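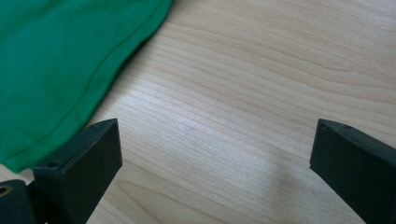

Lecture 4: Hems, seams and why cloth does not stay flat
Lindalva Bittencourt
December. Reading time: 6 minutes

In this lecture we talk about what happens to the edge of a cloth after it is cut and sewn. Last time we looked at the inside of the weave, and many of you asked me in the break why a finished edge behaves so differently from the middle of the same piece. The short answer is that the edge has been folded, pierced by a needle and held by a second material, the thread, and these do not move in the same way as the cloth. Look at the green cloth on the table: the line of stitching runs a short distance inside the edge and follows the same curve, and the edge itself makes soft waves. Such waves can come from several causes, and a big part of the work today is to learn to separate them. Please keep your notes from Lecture 2 near you, you will need the part about bias.

Grain, again

A woven cloth has two strong directions, the warp and the weft. If you pull along one of them, the cloth gives very little. If you pull at a diagonal, the small squares of the weave become small diamonds and the cloth gives a lot. This diagonal is the bias. When you cut a straight edge along the warp, every part of the edge behaves the same. When you cut a curve, the edge passes through all directions one after another. It is firm, then it is soft, then it is firm again. The sewing machine does not know this. It pushes with the same force everywhere, so the soft parts get longer and the firm parts do not.

Knitted cloth is another matter and I leave it for Lecture 6. There the loops open sideways, and the edge of a plain jersey likes to roll before anybody has touched it.

Three words which students mix

Waving: the edge is longer than the cloth next to it. It has too much length and must go up and down to find a place for it. Lettuce is the usual comparison in the textbooks, and it is a good one.

Puckering: the stitch line is shorter than the cloth. The cloth gathers in small folds across the seam. You feel them with a fingernail better than you see them.

Roping: a folded hem twists along its length, so you see diagonal ridges, like on a rope. It is common in trouser hems. The top layer of the fold was moved forward a little more than the bottom layer, and the difference is locked by the stitches.

In the exam I accept these words only with their correct meaning. Last year many people wrote "puckering" for all of them, and I had to take points.

What the feed does

Under the needle there are the feed teeth, and above there is the presser foot. The teeth move the lower layer. The upper layer moves only because it lies on the lower one, and the foot is holding it back. So at the end of a long seam the upper layer is often left over. In the Willer workshop notes, which you have in the course folder, this is called "creep". If the pressure of the foot is too high, creep gets worse, and on a bias edge the cloth is also stretched forward. If the pressure is too low, the cloth jumps and the stitches become uneven.

Graça Quintela will show you this on the old machine in the sewing room. She will sew the same two strips of cotton with the screw fully down and then with the screw nearly open. Bring a pencil, and mark both strips before she begins.

A small calculation

Take a hem with a length of 2000 mm before sewing. After sewing, the edge measures 2040 mm. The extra length is 40 mm, so the edge has grown by 2 percent. This sounds small. But the cloth beside the edge is still 2000 mm long, and the 40 mm must go somewhere. On a tablecloth you will see this at once. On a skirt hem which hangs, you may see it less, because the weight of the cloth pulls down some of the waves.

Now do the same for a sleeve opening of 355 mm which measures 348 mm after sewing. Is it waving or puckering? Write the sign of the number before you write the word, it helps.

Washing

Everything I said until now is about the cloth as it leaves the machine. Then comes water. Cotton cloth usually shrinks in the first washes, and polyester thread hardly shrinks. Cotton thread shrinks too, but not always by the same amount as the cloth. So a hem which was flat in the shop can wave at home, and the person who sewed it did nothing wrong. In the Trarkska samples we have one set which was washed before cutting and one set which was washed only after. Compare the hems, not the middles.

Ironing hides a lot. A pressed edge can look perfect for one evening. For this reason we always rest the samples overnight on the shelf before we measure, without weight on them.

How to correct

For a waving edge, reduce the foot pressure first and change only that. If it is still waving, use a narrow stay tape, or sew a line of long stitches and ease the edge in by hand before you make the hem. A narrower hem is also good on a curve. With a wide hem the raw edge must be folded onto a part where the curve has a different length, and you get small pleats inside.

For puckering, loosen the upper thread tension, take a thinner needle, and try a longer stitch.

For the next lecture

Read Chiu, the chapter on thread tension, and skip the tables at the end. Make one curved hem and one straight hem from the same cotton, each over 200 mm long, and write on the back which foot pressure you used. The Sutisstead group brings theirs in the morning, the others after lunch. Please do not iron them.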